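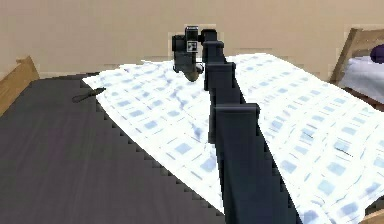

Investigación > Manipulación de tela > Galería

Buscar en el sitio Introduzca un término

Categoría: simulación, objetos deformables

Galería: extensión de tela en simulación

Material del grupo de Alturstead sobre aprendizaje por imitación con objetos deformables. La tarea consiste en extender una tela de cuadros con un solo brazo. El simulador es Flitosex, con la tela modelada como malla de masas y muelles. La política se entrenó con 1000 demostraciones generadas por planificador; una segunda versión usó 3000.

Contacto del dedo con la tela. La punta desciende casi en vertical y la tela responde con pliegues suaves en torno al punto de apoyo. El marcador cuadrado de la pinza se conserva en el modelo para usar la misma calibración que en el robot físico.

Entorno. Pared lisa de color beige, superficie gris oscura bajo la tela y, a la derecha, una cama de madera con colchón. La posición de los muebles se sortea al inicio de cada episodio; la pared no cambia.

Parámetros. Horizonte de acción de 10 pasos, 2 semillas por configuración. Al pasar de 1000 a 3000 demostraciones, el error de cobertura se redujo casi a la mitad. El coeficiente de rozamiento se ajustó con el procedimiento de Pētersons.

Modelo de tela y escenas: Serpil Işık. Los ensayos con el robot físico se realizan en Cornport desde abril.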